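The good bowl problem

My mother owned a soup tureen that never met soup. It lived on top of the china cabinet for the whole of my childhood, and when she moved to the condo in Pilinton it was wrapped in three bath towels, driven across the state, and put on top of a different china cabinet. It has now traveled farther than some of my cousins.

I bring this up because the weekend supplement has once again told me to save things for best. The good towels are for guests, the good candles for an evening that deserves them. There is a whole industry behind this idea, and it would like to sell you a second set of everything so the first can go on resting.

I was a believer for years. I had a drawer of napkins in Predcombe that I moved from apartment to apartment the way other people move a cat. They were linen and they cost more than the table. When I finally got them out, for a dinner of 10, they had yellowed along the folds, and one guest asked if they were antiques. I said yes.

So I have gone over to the other side. I eat cereal out of the good bowl. I write grocery lists with the fountain pen I was given for graduating, and I have worn the funeral shoes to the post office. The results have been mixed – the pen leaks – but I get more out of a thing I might break than I ever got out of a thing I was guarding.

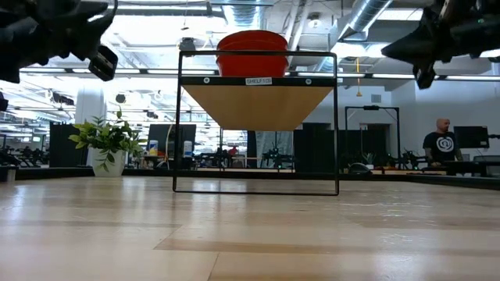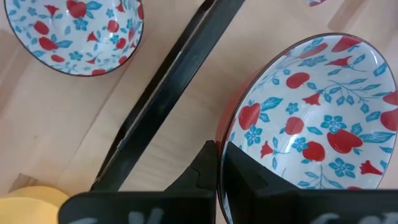
Fruit and flowers on the inside of a bowl are a small argument for my position, in that somebody decorated the part that food goes on top of.

Syafiqah Rondonuwu thinks I have this backward. She wrote to me after an earlier column on the subject to say that a house where everything is in daily use is a house where a birthday looks like a Tuesday. Her good plates come out twice a year, she says, and her children go quiet when they see them, and what exactly do my children go quiet for? I don't have children, but I took the point. I have thought about it more than I would like.

She is right that there's a pleasure in the taking-down. My trouble is that most of us are bad at it. We set the bar for the occasion, then raise it. A birthday is fine but it isn't a big birthday. The promotion was nice but it was mostly a new title. I once kept a bottle of wine through 2 engagements, waiting for a better one, and ended up putting it in a stew. It had turned by then. So did the stew.

If you can keep to a schedule like Syafiqah's, with actual dates, then keep to it, and I'll come over in November and be quiet with the children. The rest of us should probably use the napkins.

I asked my mother last week whether I might borrow the tureen. She wanted to know what for. I said soup, and she said she would have to think about it.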